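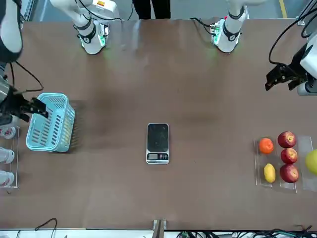 The Second Life of Graltberg
September 22, 2020

For the first nine minutes of Graltberg, Bernadette Delorme doesn't say a word. She gets off a bus, walks up a hill in the wrong shoes, finds the door of her dead brother's hotel locked, and sits down on her suitcase to wait. I have watched those nine minutes four times now and I would happily go back tonight.

If you missed the film the first time, you had a lot of company. Solange Tessier's debut opened last November on 3 screens, was gone inside two weeks, and seemed headed for the shelf where good small movies go. Then Cleretti, the streaming service that had picked it up as part of a package, put it on its front page one slow weekend, and people started writing to each other about it. A hotel movie! With hardly any plot! My sister called me at midnight to ask whether I thought the night porter was lying. (I do. She doesn't. We are still not done with this.)

Tessier sounds as surprised as anybody. "I got a message from a woman who had drawn a floor plan of the hotel," she told me over a crackly line from her kitchen. "She wanted to know where the second staircase went. I had to tell her it goes to a broom closet. We only had the money for one real staircase."

Money comes up often when she talks about the shoot. The hotel was a shut-down spa with 150 rooms, only a few of them warm enough to work in, and the crew slept in whatever was left. Delorme, who had spent most of her career on the stage and was used to going home after the curtain, took a room at the end of the top corridor and kept it for the whole run.

"I loved it," Delorme says, laughing. "I learned the pipes. By the second week I knew who was taking a bath."

You can hear those pipes in the movie, by the way. Tessier and her editor, Kollel, went through 3,627 sound clips recorded in the building and built the score almost entirely out of them, so that the knocking and humming behind the dinner scene slowly turns into something close to a waltz. Put headphones on for that one. It's glorious.
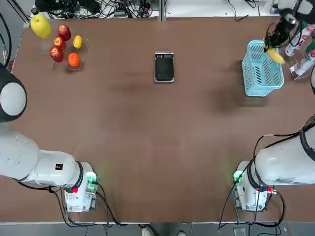
Three apples, a lemon and an orange in a clear tray, with a yellow pear beside it.

The dinner scene is the one everyone brings up, and for good reason. Delorme's character finally sits down with Fleury, the lawyer who wants the place sold, and for one long unbroken shot the two of them are terribly polite about soup. Tessier wrote 600 words of dialogue for it and cut most of them on the morning. What's left is a woman deciding, somewhere between the bread and the coffee, that she is going to stay, and Delorme does it all with how she folds a napkin.

So what next? Delorme is reading scripts, a bigger pile than she has ever had, and has her eye on a comedy ("please, something with jokes"). Tessier is writing again, this time about a ferry. She won't say who is in it, though when I asked whether she had a part in mind for her leading lady, there was a very long pause, and then the sound of someone putting a kettle on.

Graltberg is streaming now on Cleretti.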